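Laundry robot thread, because a few of you asked and I've put it off all over Christmas. Get a cup of tea, I do go on a bit.

For anyone new: it's two arms bolted to one metal rail on my bench at the Rarel workshop, and the plan is that they fold clothes. My clothes, mostly. I own a great deal of black.

I've named the pair Bimus. It was going to be Bimus One and Bimus Two, but I kept forgetting which was which and put the labels on the wrong arms, so now it's one name for both and we're all happier.

Most of the holidays went on cables. The run to each gripper was too short, so a high reach would tug the plug loose and the whole thing would sulk. I've left a lot more slack now — untidy, I know, but I haven't lost a connection since.

Then the timing. One arm was getting its commands 44 milliseconds after the other, which doesn't sound like much until they're both holding the same sleeve. I spent two evenings blaming the motors and it was a setting in my own code. Sorry, motors.

Black fabric on black fabric is still the hard bit. The wrist camera gets in close and all it has to go on is a fold or a bit of the weave, and if there's glare coming off the wood the edge is lovely but everything else goes to soup. I'd love to hear from anyone who's tried a softer lamp.

The log says 87 tries at T-shirts so far. I'm not telling you how many I'd put in a drawer! My notes on the grip settings are going up on the Todus forum once I've made them readable, probably later in January.

Some from the bench: 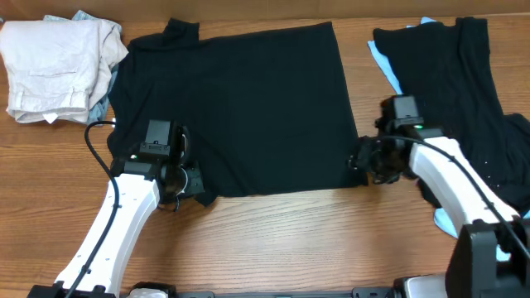
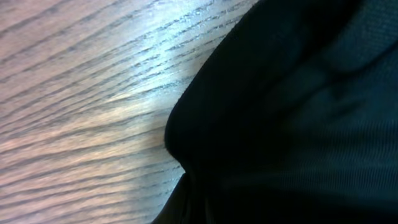
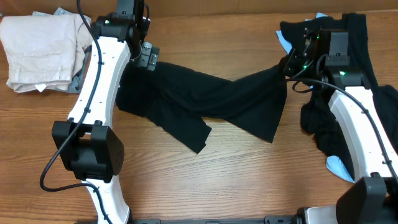
Bimus and the black washing, January 4, 2021. Middle one is the close-up.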